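Section 4: Placing the table, tray, bin and chairs

Read this section after the table has been put together (Section 3). It covers where the Flulau work table goes in the room, how the tray and the bin are set out with it, and how to arrange the Travilo chairs. Two people are needed to move the table. Everything else can be done by one person.

4.1 Before you start

You will need:

the assembled table
the blue tray
the beige bin
the Travilo chairs, with casters fitted
a spirit level
a tape measure
a broom and a soft, damp cloth

The table is designed for indoor use on a hard, level floor such as sealed or polished concrete, vinyl or tile. It can be used on short carpet, but the feet will settle during the first few days and the levelling in 4.3 will need to be repeated.

The maximum load for the table is 40 kg, spread over the top. The load limit includes the tray and anything in it.

Caution: do not stand, kneel or sit on the table. Do not use it as a step.

4.2 Choosing the position

1. Sweep the floor where the table will stand. Grit under a foot will scratch polished concrete when the table is moved.

2. Look for floor markings. If the room has a painted walkway line, the table, the bin and the chairs in use should all be kept to the working side of it.

3. Leave at least 1000 mm clear behind each chair so that a person can push back and stand up. Where people also have to walk behind the chairs, leave 2000 mm.

4. Keep the table away from radiators and out of strong sunlight. The white top will yellow over time if it gets sun every day.

5. Check that no door or cupboard opens against the table.

6. Mark the position of the four feet with low-tack tape. Remove the tape once the table is in place. Tape left on the floor for more than a week may lift the sealant.

Note: the table may be placed with one long side to a wall. In that case all the chairs go on the opposite side, and the clearance in step 3 applies to that side only.

4.3 Moving and levelling the table

1. Take everything off the table.

2. With one person at each short end, lift the table by the frame under the top. Do not lift by the edge of the top.

3. Carry the table to the marked position and lower it on to all four feet together. Dragging it can loosen the leg bolts.

4. Place the spirit level along the long side of the top, then along the short side.

5. Turn the adjusting foot under the low corner anticlockwise, as seen from above, until the bubble is central. The feet turn by hand. If one is stiff, ask the second person to take the weight off that corner.

6. Do not extend any foot by more than 6 mm. If the table is still not level, move it to a flatter part of the floor.

7. Press down on each corner in turn. If the table rocks, adjust the foot that is not touching the floor and check the level again.

8. Tighten the leg bolts with the key supplied. They should have been left finger-tight at the end of Section 3.

Note: new tables sometimes creak slightly for the first few days. Go round the bolts again after a week of use. If the creak is still there after that, see Section 9.

4.4 Setting out the tray and the bin

The tray is meant to go at one end of the table and the bin at the other, leaving the middle of the top for working. Either end will do for either item. Most people who write with their right hand prefer the tray on the left.

1. Wipe the underside of the tray and the part of the table where it will sit. Dust trapped between the two will mark the matte surface.

2. Set the tray down with its long side in line with the edge of the table. The base of the tray should be fully supported. A tray that overhangs the edge is easily knocked.

3. Put the bin at the opposite end.

4. Sit in each of the chairs and check that the tray and the bin can be reached without leaning across somebody else's place. Move them if they cannot.
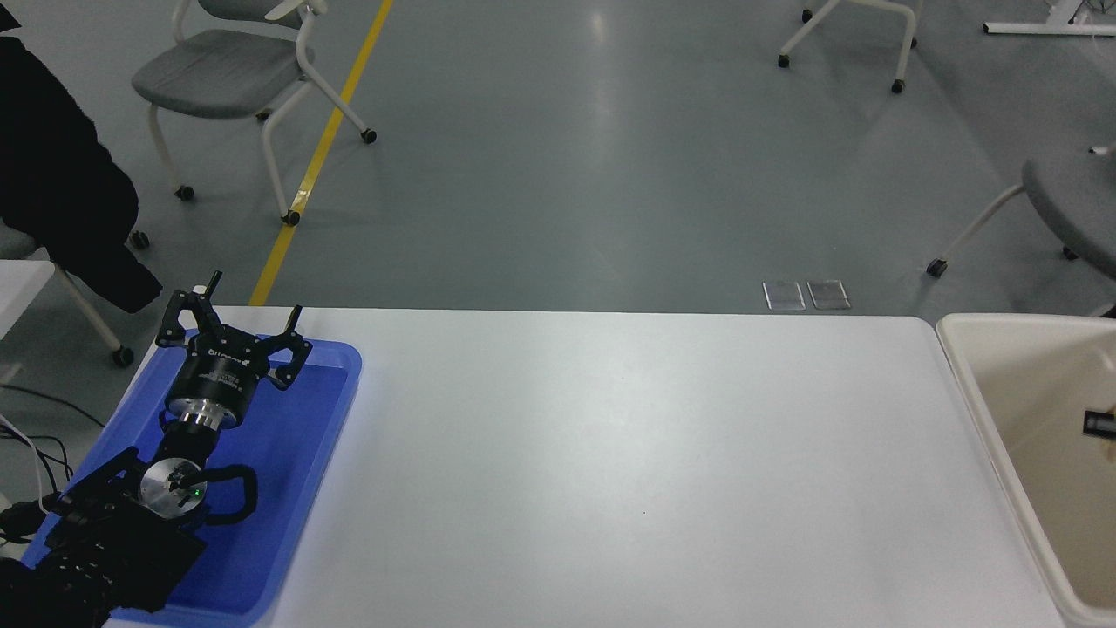 Can the tray and the bin both go at the same end of the table?

They can, as long as the tray stays fully supported and the people sitting at the other end can still reach both. On a table used by one person this is often the more convenient layout. On a shared table, keep them at opposite ends.

5. Once the layout is settled, leave it the same for all the tables in the room. People who move from one table to another will then find things where they expect them.

Cables

If anything on the table needs power, run the cables down at a short end, away from the chairs. Leave enough slack that the cable is not pulled tight at the table edge, and take up the rest with the two cable clips supplied. The clips fix to the frame under the top. They do not stick well to the top itself and should not be used there.

Caution: do not run a cable across a walkway or under the casters of a chair. A caster will cut through the outer cover of a thin cable in a short time.

Caution: keep drinks off any table that has powered items on it.

4.5 Arranging the chairs

The Travilo chair has a padded grey seat and a white tubular frame on black casters. It is supplied with hard-floor casters as standard. Casters for carpet have to be ordered separately.

1. Turn each chair on its side and check that every caster is pushed fully home. There should be no gap between the caster collar and the end of the frame tube.

2. Put the chair upright and roll it a short distance in each direction. All the casters should turn freely. If one drags, look for packing tape or thread caught round the axle.

3. Place the chairs at the table with the seats facing it. Leave enough room between neighbouring chairs for both people to get up at the same time.

4. Chairs that are not needed should be moved well back or lined up against a wall. Do not leave them standing on a walkway.

5. At the end of the day, push the chairs that are in use up to the table.

Coats and bags

A light jacket can be hung over the back of a chair. Make sure that the sleeves and hem do not reach the casters. Heavy coats and rucksacks should go on hooks or in a locker. A loaded rucksack on the back of an unoccupied chair can tip it over.

Caution: do not use a chair on casters to reach a shelf or a light fitting.

Caution: the casters have no brakes. On a sloping floor, use the fixed-leg version of the chair.

4.6 Changing the room round

If the table is moved to a new place, even within the same room, repeat 4.2 and 4.3 in full. Floors that look flat often are not, and the feet will have been adjusted to suit the old position. Before lifting the table, wind all four feet back in. They are the part most easily bent during a move.

For storage, wipe the table dry, wrap the corners and stand it on one long side against a wall. The trays can be stacked inside one another. Put a sheet of paper between each pair if they are to be stored for more than a month or so. Bins stack in the same way but do not need the paper.

Chairs do not stack. Cover them with a dust sheet and keep them off damp floors.

4.7 Cleaning after set-up

1. Wipe the table top with the damp cloth and dry it straight away.

2. Wash the tray and the bin in warm water with a little washing-up liquid. Rinse and leave to drain. Neither item is suitable for a dishwasher.

3. Vacuum the seats of the chairs on a low setting.

4. Pick any fluff out of the casters.

Do not use scouring pads, bleach or solvent cleaners on the table top. They leave shiny patches on the matte finish which cannot be taken out again. Pencil marks come off with a soft eraser. For ballpoint, try a little washing-up liquid on the cloth, and leave it for a minute before wiping.

4.8 Checks

Go through these checks on the first Monday of each month.

Table: leg bolts tight, no rocking, all four feet touching the floor.
Tray: no cracks along the raised edge, sitting flat.
Bin: no splits in the rim.
Chairs: casters pushed home, seat fixings tight, no tears in the cover.
Cables: clipped up, no cuts or flat spots.
Floor: walkway free of chairs, bags and cables.

Take a cracked tray or bin out of use. Replacement trays, bins, feet and casters are listed in the Wornetti parts sheet at the back of this guide. Quote the number on the label under the table top when ordering. For orders placed through Jankauskaitė, use the number on the delivery note instead.

Go on to Section 5 if you are joining two tables end to end.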